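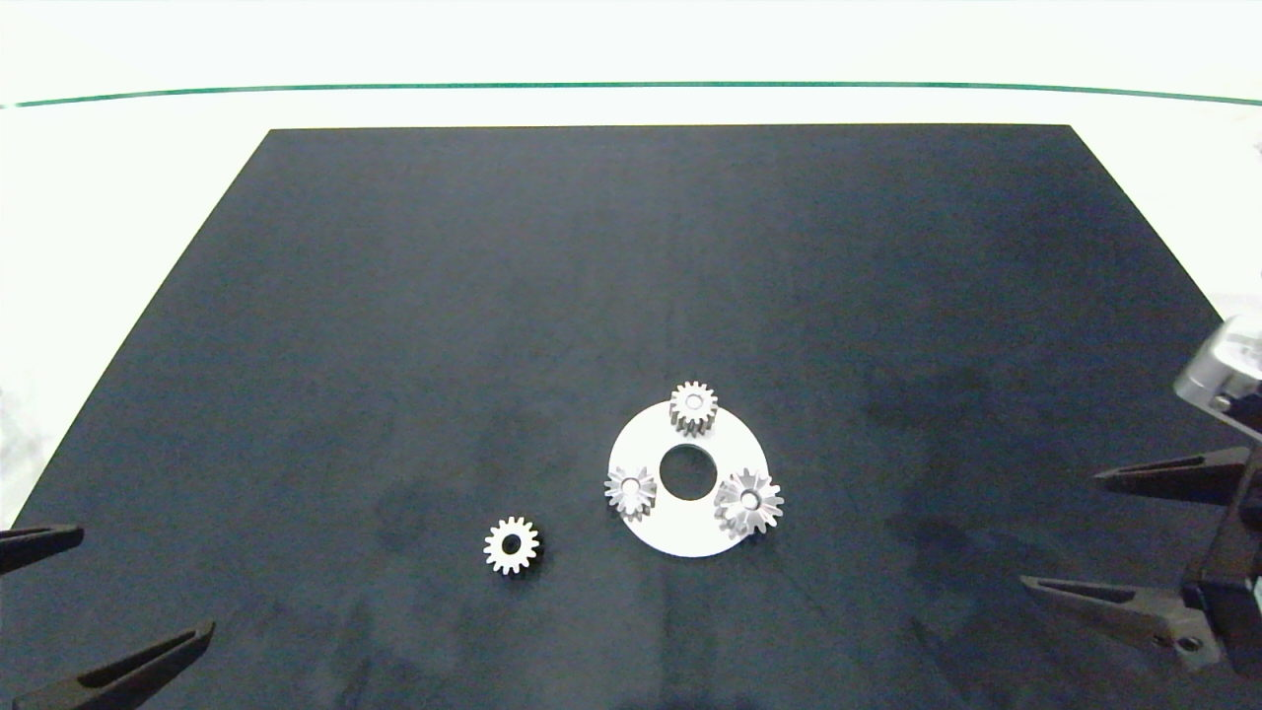 Putting a planetary gear set together by hand
Speaker notes – Ashraful Kumarasinghe
Clallano evening workshop talks

Start on time even if people are still finding seats. Sample gear sets go round the room after the opening, not before. Ask everyone to keep each set in its tray.

Opening

Most people here have used a planetary gear set today without thinking about it. Cordless drill, rear hub on a bike, maybe the winch on a trailer. Ask who has taken one apart. Then ask who got it back together the first time. Wait for the laugh and move on.

The talk is 10 minutes on parts, then assembly at the table, then questions. I'm not covering helical gears. If somebody asks, see them afterward.

Names of the parts

Sun gear in the middle. Planets around it. Ring gear on the outside, with teeth facing in. The carrier holds the planets at a fixed spacing and turns with them as they go around the sun.

People mix up the carrier and the ring all the time. The carrier has no teeth in the sets we're using. It is a flat white disc with a large hole in the center, and the planets go around that hole. Hold one up and put a finger through the middle. Say "carrier" again while doing it.

Three planets is the usual number in a small set. You can run with fewer, but the load on the sun is no longer balanced. More planets share the load better if everything is made accurately enough, and there has to be room for them. 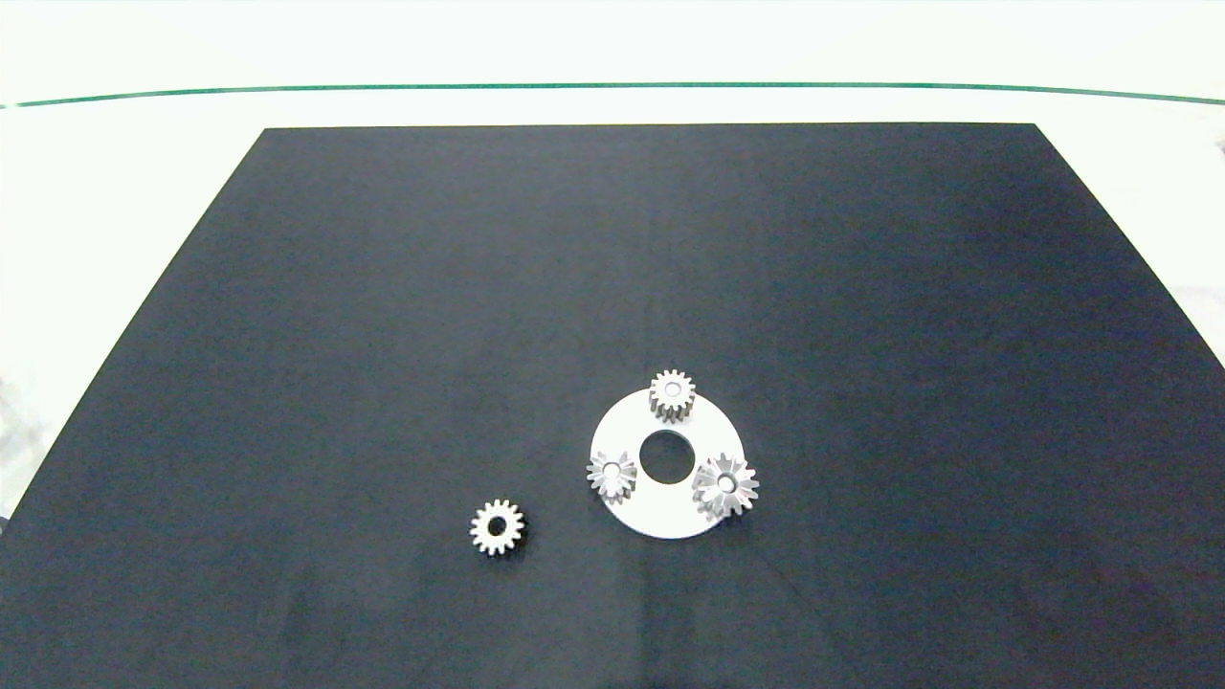
Spacing is the next point. With three equal spaces, the teeth only line up if the sun teeth plus the ring teeth divide evenly by three. Write that on the board and leave it up. There is also the fit rule: ring teeth equal sun teeth plus twice the planet teeth. Both have to be true for this layout. I used to leave the first rule out, and Rajeshwari Salian asked me to put it back after her group spent an evening trying to fit a third planet that was never going to go in.

Ratio

Keep this short. Ring held still, sun driving, carrier as the output: the ratio is one plus ring teeth over sun teeth. Planet teeth don't appear in it. Somebody will object. Let them count turns on the big cardboard model until they're happy.

If there is time, hold the carrier instead and show that the ring goes backward. If we're running late, skip it.

The Ultlow winder

This is my own example. The motor turns at 440 rpm, which is much too fast for winding yarn, so I put a planetary stage on the output. It has run for over 200 hours now. I opened it up in December and the planets looked fine. The sun had some polish on the teeth and I left it in.

Pass the old Arnarard gearbox around here. It is heavier than it looks, so tell people that first. One planet in it has a chipped tooth. Let them find it.

Assembly at the table

Use a dark mat. Small gears show up well on it and they don't slide the way they do on a bare white tabletop. Lay everything out before putting anything on the carrier. Gears lie flat, bore facing up, with a clear gap between them.

Look at each gear before it goes on. Run a thumbnail around the teeth and look through the bore. Burrs inside the bore are more common than bad teeth and cause more trouble.
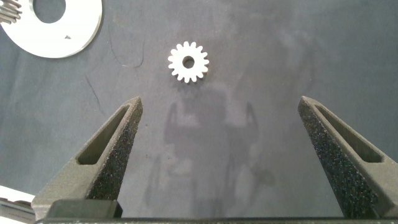 Pick a gear up by the rim, on opposite sides, and lower it straight down. Don't push. If it won't seat, turn it a little and try again. Most of the force people use at this stage goes into damaging the next tooth over.

Check that each planet spins freely before adding the next one. The planets shouldn't touch each other at all. They mesh with the sun and with the ring and nothing else. If two planets touch, you have the wrong gears or the wrong carrier, and no amount of turning will help.

Planets may reach past the edge of the carrier. This is normal, they need to get to the ring. It comes up every time, so say it before they ask.
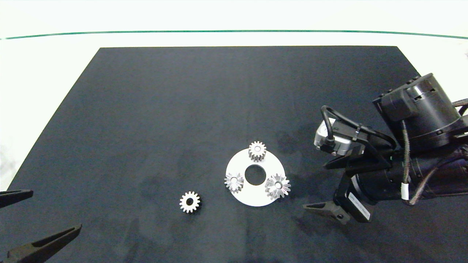 Sun goes in next, from above, with a slight twist as it comes down between the planets. Ring last. Same twist. When it's all in mesh, turn the sun by hand through several full turns and feel for a tight spot. A tight spot that comes back at the same place on every turn of the sun is usually a problem on the sun.

Grease after that, and not much of it. Show the amount on a fingertip. The Oddsson tub is on the side bench with the rags.

Questions I usually get

Can you mix plastic and metal gears? Yes, at light loads. Match the tooth size and pressure angle.

Does it matter which planet goes where? On a new set, no. On a used set, put each one back where it came from. Mark the carrier with a pencil before you take it apart.

Why is mine noisy? Ask how old the grease is, then ask to see it.

Collect the trays at the door.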